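September 2023

# The Kitchen That Fits on a Table

No range. No hood. No drawer full of lids. A table, an outlet, a toaster oven and whatever you feel like making tonight.

I started asking around about this in the spring, after my own oven died and the repair guy quoted me a number I won't print. Bought a toaster oven as a stopgap. Still have it. The big one is where I keep baking sheets now.

So this is a piece about tabletop kitchens, and about the people who cook in them on purpose. There are plenty. We ran a short notice in the spring issue asking readers how they cook when they don't have a full kitchen, or don't want one, and got 2,067 replies. I read them all. Took most of the summer. Students, sure, but also people who redid their kitchens and found they liked the camping-out stage better than the finished room.

Hubert Szczepańska runs his out of a rented room over a bike shop in Atthorpe. One table, and he guards it. Nothing gets to live there unless it gets used that week. His mail goes on the floor. The floor!

"People give the good spot to the coffee stuff," he told me. "Give it to the oven. Everything else can move."

He's right, and I'd been doing it wrong. My oven was shoved back against the wall with a bread box parked in front of the door, so every single meal began with moving the bread box. Oven in the middle now. Toaster off to one side. Pale wood underneath, which shows every crumb, which means I wipe it. A length of dark cloth behind does a nice job if your wall is ugly, and foam letters are cheap cheer if you want something to look at while the cheese melts. Pink, peach, light blue. Why should kids get all the good wall stuff?

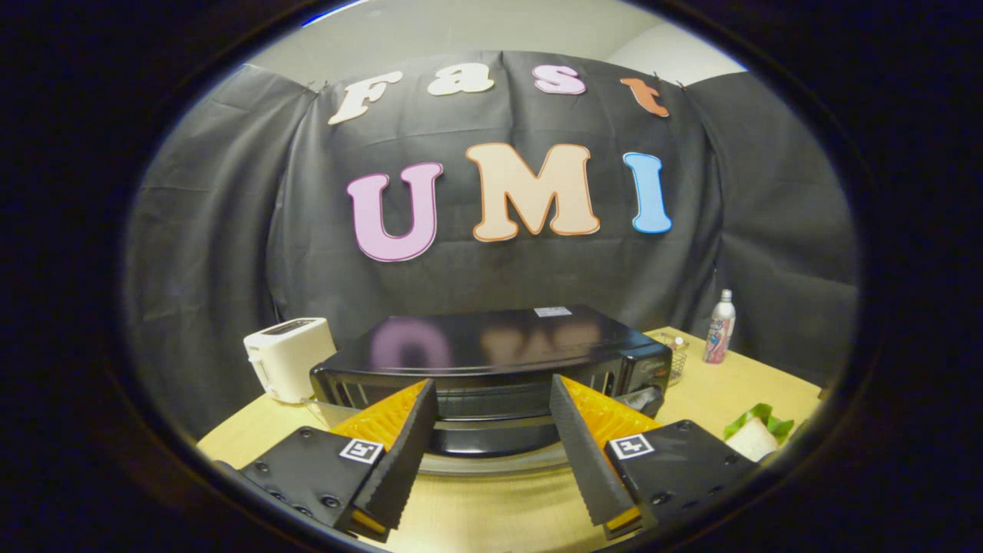
Do you need a toaster if you already own a toaster oven?

Only if you eat toast most days. A slot toaster is quicker for a slice or two and leaves the oven free for the eggs or the bacon, but for toast on weekends the oven is plenty.

That one splits people, by the way. The letters got heated. One reader in a very small apartment gave up her bedside table before she'd give up her slots. Another called the slot toaster "a bagel trap" and I have thought of it every morning.

## What to buy, what to skip

Short version. Get the simplest oven you can stand. Knobs over buttons. A knob for heat and a knob for time will do nearly everything, and you can work them with a floury thumb. The one I use at home is a Tesilier, secondhand, no screen, no app, nothing that beeps a song. I borrowed a Vonis for the month to compare. More presets than I have foods. It had a setting for "snack." I don't know what it thought a snack was but it burned mine.

Look at the door before you look at anything else. A drop-down door needs room in front, and folks forget that. They measure the box, get home, and the door opens straight into the fruit bowl. Leave the depth of the door plus the depth of your hand. If the table is narrow, angle the oven a little so the door opens toward a corner. Looks sloppy, works great.

Height too. You need air above it. Don't stack things on top, I know, it's flat and it's shiny and it's right there. It gets hot. My neighbor melted a bag of tortillas to hers and it took a week and a plastic scraper.

And a tray. The tray that comes in the carton is usually thin and will twang at you halfway thru cooking. Ziółkowski, the housewares shop on the square in Atthorpe, sells plain round pans that fit most of the small ovens, and they'll let you bring your rack in and try them against it. Round is underrated. Chicken thighs fit around the edge, potatoes in the center, nothing hiding in a corner getting black.

Power. My little slot toaster pulls 900 watts and the oven pulls more than that. Together, on the same old circuit, with the kettle on? Lights out. Plug each appliance straight into the wall. Not a power strip, please. Cook first, then toast, then tea. You'll get the rhythm.

## Cooking in it

Everything is closer to the heat than you're used to. That's the whole trick. Whatever the box of frozen whatever says, drop the temperature a notch and look early. A tray of vegetables I'd give half an hour in a full oven can catch on top well before that.

Some things I make all the time:

- Tomatoes, halved, salt, oil, low and slow untill they slump. On toast.
- Salmon, one piece, skin down. Up to 12 minutes and usually less.
- Cookies in tiny batches. Freeze the rest of the dough in balls. Dangerous.
- Nachos. Obviously.
- A baked potato, started in the microwave if you have one and finished in the oven for the skin.

Keep warm is the other thing. Mine holds at 200 degrees and that's where the first pancakes go while the last ones are cooking. Everyone sits down together. Nobody gets the cold stack.

What doesn't work. Big loaves. The top gets too near the element and scorches while the middle is still dough. Anything in deep liquid, since you'll be carrying it out through a little door with big mitts on. Parchment sticking up over the edge of the tray — don't. Trim it.

## The rest of the table

Bronisława Lis has cooked this way for longer than I've been writing about food, and she was stern with me about what else gets to stay out. A small clear container, toothpicks or salt or the tiny forks, something you can see into. Something to drink. That's it. She wants bare wood on at least one side of the oven so there's a place to land a hot pan, on a trivet, every time. Her table has a ring burned in it from the one time she skipped the trivet and she won't sand it out.

If the table has one of those round cord holes, great, use it. Cords down the back and out of the way of the door. An oven cord hanging over the front edge is how you get an oven on your foot.

Crumbs. Unplug, let it cool, pull the rack, pull the crumb tray, shake it over the trash. I leave the door down when I do the inside, and wipe the glass last, warm water and a bit of dish soap. Don't lean on the door. The hinges on small ovens are not built for your elbow. Also check the knobs are back to off before you plug in again, and if there's a little light on the front, learn what it means on yours. On some it's power, on some it's heat. Read the manual, I didn't.
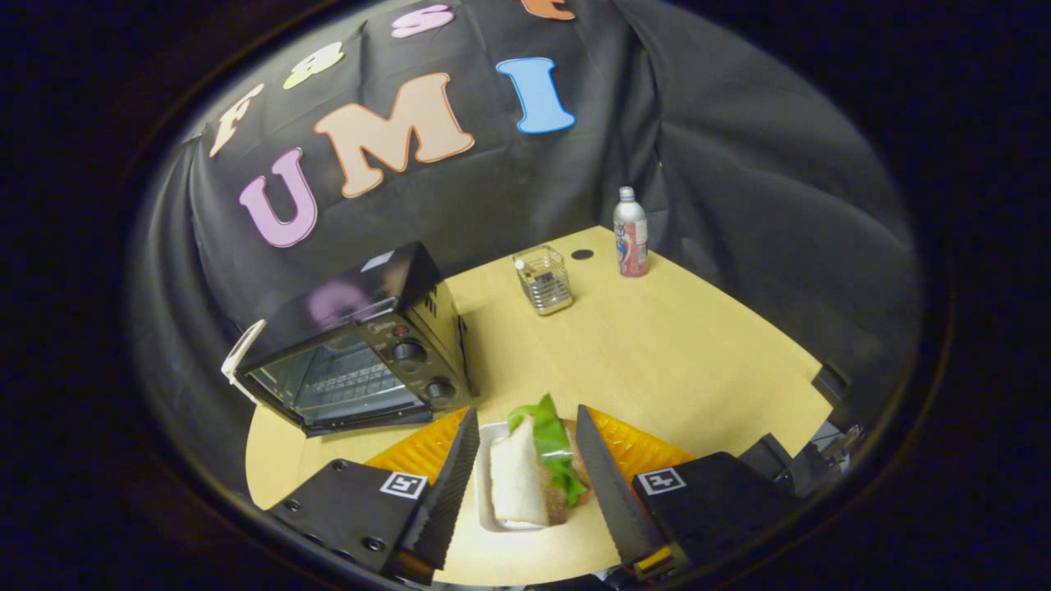 Trevor Charbonneau wrote in to disagree with pretty much all of that last part, saying that a weekly wipe is for show and that what saves a small oven is lining the crumb tray after every greasy meal. He also thinks a drink has no business on the same table as an appliance. Fair. Check your manual on the lining though, a few makers say not to use foil down there at all.

Yaw Nyarko, meanwhile, sent a full week of dinners from a table narrower than my desk. Monday was stuffed peppers. By the weekend he was doing a cheesecake, a small one, in a pan he swears came with a doll set. I've tried it twice. First one cracked, second one didn't, and the recipe will be in the October issue along with the peppers. Get a small springform before then. Measure your door first.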